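Cleaning the taps on a countertop water dispenser
Posted by Ekua Bonsu, Jul 27, 2024

Turn off the heater and unplug the dispenser the evening before. You need a soft cloth, an old toothbrush and 900 ml of white vinegar mixed half and half with water.

Start in the alcove, behind the spouts. Scale and tea-colored marks collect where the fittings meet the back wall.

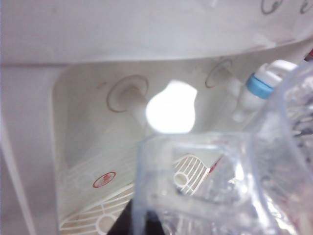 Dip the toothbrush in the mix and work it around each ring, then wait ten minutes and wipe. Do the nozzle tips last — inside and out. Rinse the cloth and go over everything again with plain water.

Dry the front, plug in and switch on.

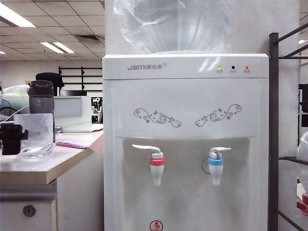 Red collar for hot, light blue for cold. Indicator lights are at the top right.

Run 600 ml through each tap and pour it away. Taste a little from the cold side before anyone fills a bottle. If you get vinegar, run more.

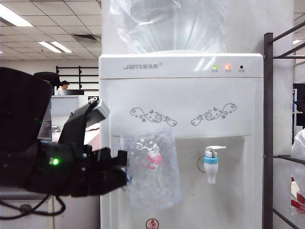

A clear plastic cup beside the blue-collared tap.

Repeat in August.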